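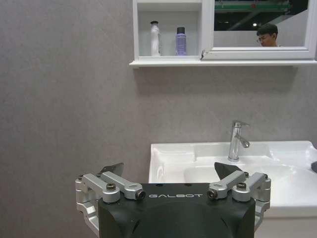 Trarnmont - Washroom Safety Checklist
Area: Room 8, ground floor, Vida wing
Month of check: December
Start time: 9.15 am

Answers are Yes, No, N/A or Follow up. Add a comment wherever the answer is No or Follow up. Comments against a Yes are optional but useful for the next check.

Part A. Entry and floor

A1. Door opens fully and does not catch on anything: Yes
A2. Privacy lock works and can be released from outside: Yes
Comment: A bit stiff. Key for the outside release is on the hook in the cleaners' cupboard.
A3. Floor is firm, with no lifted edges or loose sections: Yes
A4. Floor is dry at time of check: Yes
A5. Clear path from door to basin and from door to toilet: Yes
Comment: Bins need to stay on the far side of the room. Last winter one kept ending up behind the door.
A6. Wet floor sign available nearby: Follow up
Comment: Sign was missing from the cupboard. Found it in the Reltatetti store and put it back. Please label the sign with the room number.

Part B. Lighting and power

B1. All lights working: Yes
B2. Light is good enough to read a product label at the basin: Yes
Comment: Checked standing up and sitting down. Seated users get some shadow from the cabinet.
B3. No chargers, hair dryers or other plug-in items left near the basin: Yes
B4. Exhaust fan runs and clears steam: Follow up
Comment: It runs, but the cover is dusty. Clean it before the next check.

Part C. Vanity, basin and tap

C1. Basin is free of chips, cracks and sharp edges: Yes
Comment: Ran a gloved hand around the rim and along the underside at the front. Nothing sharp.
C2. Basin is secure and does not shift when leaned on: Yes
C3. Tap lever moves freely and shuts off fully: Yes
Comment: Single lever, chrome. No drip after a five minute wait.
C4. Hot water is at a safe temperature: Yes
Comment: Let it run for a full minute with the lever all the way to hot. Reading is in the temperature book. The Goteck sticker on the mixing valve is peeling and should be replaced while the date on it can still be read.
C5. Water drains without pooling: Yes
C6. Basin and drain are clean: Follow up
Comment: Faint orange-brown specks near the drain. I don't know what they are - could be rust or could be grit. Wipe out with a damp cloth and ordinary bathroom cleaner. No steel wool, it scratches the finish. If they come back, tell maintenance.
C7. Vanity doors open and close properly, handles tight: Yes
Comment: Black handles at the centre of the doors. Nipped up the screws on one of them.
C8. No leaks or damp under the vanity: Yes
Comment: Felt around the trap with a dry paper towel. Also looked at the floor under the base. It stands on legs, so a mop can get in there and should.

Part D. Items left out on the sink top

D1. All bottles have a cap or pump fitted: Yes
D2. All bottles carry their original label: Yes
Comment: The small purple bottle has a black screw cap and a printed label with the name Befe. The fine print is very small. Keep a plain-language note of the contents in the product folder, in large type, so people aren't guessing.
D3. No cleaning chemicals stored with personal care products: Yes
Comment: Cleaning products stay in the locked cupboard, including the half-used ones.
D4. No glass on the sink top: Yes
Comment: Glass belongs on a shelf if it has to be in the room at all. See E4.
D5. Bottles stand on a flat part of the rim when in use and go back on the shelf afterwards: Follow up
Comment: Tidying at the end of use is patchy. A narrow bottle is easy to knock off the rim with an elbow. Add this to the closing routine.

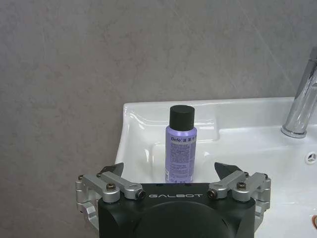 Part E. Mirror cabinet and open shelves

E1. Cabinet is fixed firmly to the wall: Yes
Comment: Pulled down and out on both ends with moderate force. No movement. The wall has a fine texture and would show a crack around the fixings fairly quickly, so look there first.
E2. Mirror has no cracks, chips or loose edges: Yes
Comment: White frame is sound all the way around.
E3. Cabinet is high enough that a person leaning over the basin will not hit their head: Yes
Comment: Tall users should still take care straightening up. The ledge along the bottom sticks out from the wall.
E4. Shelves hold light items only, nothing stacked: Follow up
Comment: Small clear glass bottle on the upper shelf, left side. Swap for plastic if the contents allow. If it stays, move it to the lower shelf.
E5. Tall items will not tip: Follow up
Comment: The blue and white toothpaste box stands on end near the right side of the upper shelf and nearly reaches the top of the compartment. Lay it flat or take the tube out and recycle the box.
E6. Items used most often are within easy reach: Yes
Comment: Pump bottle is on the lower shelf, left side, with the purple bottle next to it. Good arrangement, please keep it.
E7. Ledge under the mirror kept clear: Yes
Comment: It is too thin for bottles. Do not use it for razors or toothbrushes either.

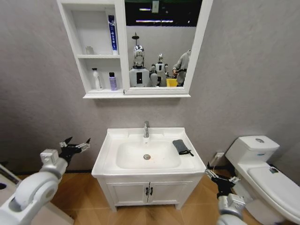

Vanity and mirror cabinet, with the toilet to the right.

Part F. Cloths and towels

F1. Cloths folded and off the floor: Yes
Comment: Dark grey cloth folded on the flat right side of the sink top.
F2. No straps, cords or loops hanging where they can catch: Follow up
Comment: The grey cloth has a black strap trailing from the bottom edge. Tuck it under when folding, or hang the cloth up by it.
F3. Cloths changed on schedule: N/A
Comment: No schedule posted for this room. One is needed - copy the one from the Reltatetti washroom and change the heading.
F4. Cleaning cloths kept separate from face and hand cloths: Yes

Part G. Toilet

G1. Toilet is stable, with no rocking: Yes
G2. Seat hinges tight, seat not cracked: Yes
Comment: Left hinge had some play. Tightened by hand.
G3. Flushes and refills normally: Yes
Comment: Refill is slow but it does get there.
G4. Enough room to stand up and turn beside the vanity: Yes
Comment: Measured 245 mm at the tightest point between toilet and vanity. The sheet asks for 200 mm. Do not put a bin or a brush holder in that gap.
G5. Shut-off valve can be reached and turned: Yes

Follow-up list

1. Label the wet floor sign with the room number. Cleaning staff.
2. Clean exhaust fan cover. Maintenance.
3. Replace the Goteck sticker on the mixing valve. Maintenance.
4. Wipe specks from around the drain and look again next check. Cleaning staff.
5. Add "bottles back on shelf" to the closing routine. Office.
6. Move or replace the glass bottle and lay the toothpaste box flat. Cleaning staff.
7. Tuck in or hang the strap on the grey cloth. Cleaning staff.
8. Post a cloth-changing schedule. Office.

General comments

Room is in good order. Nothing found that would mean closing it. The follow-ups are mostly small storage jobs and can be done in one visit, except the fan cover, which needs the stepladder and a second person to hold it.

The old form had the mirror and the vanity under one question. I have split them on this copy. If the office is happy with the new layout, please use it for the other washrooms on the Vida side as well.

Finish time: 9.50 am
Result: Pass with follow-ups
Copy to: Trarnmont office, maintenance folder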